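Zultville Evening College
Home Organization, Unit 5: The Desk
Handout by Marichka Kostiuk

Read before class. Bring a pencil, which you will find is harder than it sounds. 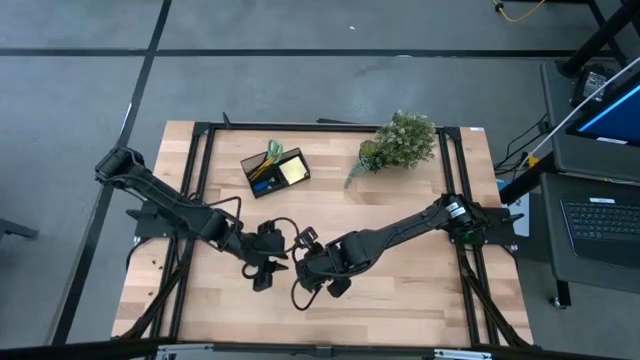 Last unit we did closets, and most of you survived. A desk is smaller and worse, because you have to look at it every day.

1. The organizer
One is enough. Thongchai Noiphan told us in October that he owned four and kept batteries in all of them. Tall things go at the back: pencils, scissors. Sticky notes get a compartment to themselves, near your writing hand. The small front compartment will fill up with junk whatever you do. Empty it every 2 weeks and move on.

2. Scissors
Handles up. Buy a pair in a color you can spot, and they may even come home from the kitchen.

3. Plants
Allowed – one, toward the far edge, where your elbow can't reach it. Fake is fine. I will not be checking for a pulse.

4. Straight or crooked?
Munier (course reader, ch. 2) wants everything square to the edge of the table. Verschueren says to turn the organizer until your hand finds it without looking. I side with Verschueren, mostly out of laziness.

Homework
Clear your desk down to the wood, or whatever is under there. Put back only what you used this week. Write 200 words on what stayed off. Duangjai Wannasri handed in 857 last term, all of them about a stapler. Please don't.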